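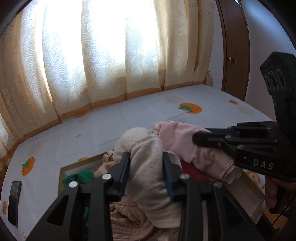

3.2 Rolling, folding and the middle of the box

Knitwear turned out to be the richest part of our material, and we had not expected it to be. When people talk about packing away a season's clothes they talk about folding, and nearly everyone in the Plundero households described themselves to us as "a folder". Once the work is under way, though, the hands do something far more varied. In Figure 4 a beige knit dotted with small holes has been rolled over on itself into a rounded bundle, while the pale pink garment beside it lies crumpled, and a green item sits in the left corner of the cardboard box next to a light tan piece with a ribbed edge. Three quite different ways of treating cloth can live side by side in one box, and we found this mixture again and again. It delighted us every time, as it shows how much small-scale judgement goes into a job that most people call dull.

Figure 4. Clothes in and around an open cardboard box on a bed, with a rolled knit and a crumpled pink garment.

We recorded 146 packing sessions in 40 homes, most of them in May, when winter things go up to the attic or under the bed. The interviews that followed were carried out by Fenna Van Damme, usually on the same day and often with the box still within reach. She asked people to take out any one item and say why it had gone in the way it had. The answers were wonderfully exact. Open or holey knits were rolled "so they don't catch", heavy wool was folded flat at the bottom, and soft, thin pieces were pushed wherever there was a gap. One woman in the De Haan flats had a separate word for this last kind (she called them "stuffers") and could tell us before she began which of her tops would end up as one.

The bed matters here as much as the box. In our earlier study of kitchen cupboards (the Danel survey) the work surface was fixed, hard and at waist height. A bed is low, soft and wide, and people use all of it. Clothes are spread out, turned over, moved from the left side to the right, and dropped half in and half out of the box while a decision is put off. We call this last state "resting on the rim". Garments resting on the rim were the ones most likely to be picked up a second time, and several people said they were the ones they had not yet made up their minds about. A patterned sheet did not seem to bother anyone. Two people even told us they liked to pack on a printed cover and would not have done it on the floor.

Lace trims, ribbed cuffs and other edges deserve a paragraph of their own. We had coded edges only loosely at first, as part of "garment detail", and went back through the first 300 items to do it properly. It was well worth the extra week! Edges are where people take hold of a garment to straighten it, and they are also what people look for when they want to know which way up a crumpled piece is. A top with a clear ribbed hem was usually squared up before it went in. Lace drew more care in the interviews than it did in the packing, and we come back to that gap in Section 4.

Six of the households used lidded crates from Uketel in place of cardboard. Their sessions follow the same general order, with heavy things first and stuffers last, but rolling is less common in them. The crates are shallow, and a rolled jumper tends to stand proud of the lid. Cardboard is more forgiving, and its flaps can be left bulging for a night or two until the contents settle.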